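The Case for Keeping the Play Kitchen

When early learning rooms are refurnished, the play kitchen is often the first item proposed for removal. It takes up a good deal of floor. Its small parts go missing. Parents touring a center tend to ask about reading and numbers, and a toy stove offers no ready answer to either question. The Stirkside program considered this matter during its last furniture review, and the position set out here is that the kitchen should stay.

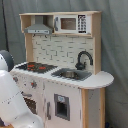
Radwa Mansour
April 29, 2019

Much of the value of a play kitchen lies in its layout. Cooktop, sink, oven and microwave are placed within a few steps of one another, as they are in most homes, and children bring to them what they have watched adults do. A pot goes from the faucet to the burner. Somebody must be told to wait. These are sequences, and a child of three or four who carries one out from beginning to end is practicing memory and planning at a level that few tabletop activities require.

A counter that can be reached from more than one side also matters more than purchasing guides suggest. A rounded end, such as the one on this model, gives a second child a place to stand. At Stirkside, staff kept notes on 284 periods of free play over the fall and winter, ending in December. In the notes from the kitchen corner, talk between children was recorded far more often when two of them had room at the counter. Where the unit had been pushed into a corner, one child cooked and the others left.

There is a fair argument about detail. Some educators hold that printed burners, control panels and tile patterns do the imagining on a child's behalf, and that a plain box would serve as well. I respect this view but do not share it. Plain boxes are useful, and every room should have them. A recognizable stove, however, gives children who do not yet share a language a common starting point. They know what it is for, and play can begin before anyone has explained the rules.
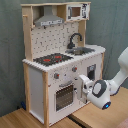 Bouchra Radwan wrote in response to an earlier draft that the stove was never her concern. Her objection was to the cost, and to the way a large fixed piece decides the use of a room for years. At Sotley, she noted, the same floor space holds blocks in the morning and a dress-up rack after lunch, and she would be slow to give that up for a sink without water.

Her point about space deserves weight. A program with a single small room may reasonably choose otherwise. On cost, the comparison should be made over the life of the piece. Our unit was bought for $526 and has been in daily use since – the only expense has been a set of replacement hooks at $33. Few items on the same inventory have done as well.

What I would ask of directors is modest. Before a kitchen is listed for disposal, it should be moved away from the wall for a month, the broken utensils should be taken out, and a few real objects – a whisk, a colander, a dish towel – should be put in. The staff who work in that room should then be asked for their view, in writing, and the furniture order held until they have given it.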